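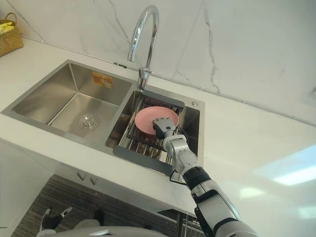

the sink, pink plate on the rack

November 15, 2019

Quick one tonight, I'm meant to be asleep. Choir. It is all choir at the moment, apologies to future me for reading this and finding no news of anything else.

Rehearsal ran over again. We did the Gallham piece from the top, twice, then just the middle bit until I could have screamed. Bar 42. The altos come in on what feels like the wrong beat and every week we all look at each other and then nobody comes in. Hala counted us through it by tapping her pencil on the radiator, which worked, but she can't very well bring a radiator to the concert.

She was lovely about it. Hala is always lovely about it, that's the worst thing. "Nearly, altos." Nearly!! I'd take a telling off over nearly.

Must remember: breath BEFORE the long phrase, not in it. Pencil mark is there, big as anything, and I still sail past it. New pencil too. Also my copy is falling to bits, page 22 has come right out and I keep putting it back upside down.

Bus home was late so I sat in the shelter humming. Man with a dog moved along the bench. Fair enough.
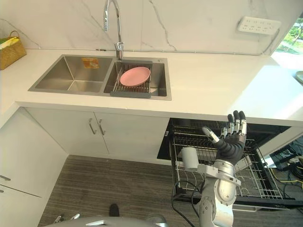

Renji has said yes to the tenor solo. So pleased. He went pink and then said he'd have to check with work and then said yes again. He has no idea how good he is, he learnt it off a recording walking to the station, and there's me with the piano app going for hours and still flat on the top E. I said I'd run through it with him before the next one, as the alto line sits right under his and he wants something to lean on. Not sure I am a thing to lean on. Anyway I said it.

The hall situation is still not settled. Rondeten can't do the evening we want, or they can but not with the piano, and what use is that. St somebody's up the hill is freezing but has a good piano and a better echo. I voted for freezing. Wear a vest. The tickets money from May is still sitting there so at least we can pay for wherever it is.

Tried the Latin one at home with the door shut. Vowels, vowels, vowels. Hala says we sing "Gloria" like we're ordering it in a cafe. Spent ages on it in the mirror and now my jaw aches. Tongue down, soft palate up, whatever that is, I think I found it once and then I yawned.

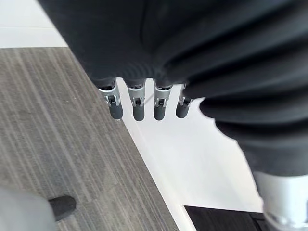

Oh and the black folders. We're all supposed to have the same ones and I've got the blue from the old choir. Need to order. Plader do them but the postage is daft, more than the folder nearly. Ask whether anyone wants to go in together.

Throat a bit scratchy. NOT having a cold. Honey, no dairy, no shouting up the stairs. Last winter I lost my voice entirely the week of the carols and stood at the back mouthing like a goldfish, never again.

To do tommorow: folders, sellotape for page 22, ring Mum back, listen to second movement on the bus with the actual music in front of me instead of just enjoying it. Text Renji a time. Learn bar 42. Learn bar 42. Learn bar 42.

It's gone late. Still got the bit after the key change going round my head, the basses' part, of all things, not even mine. Bed.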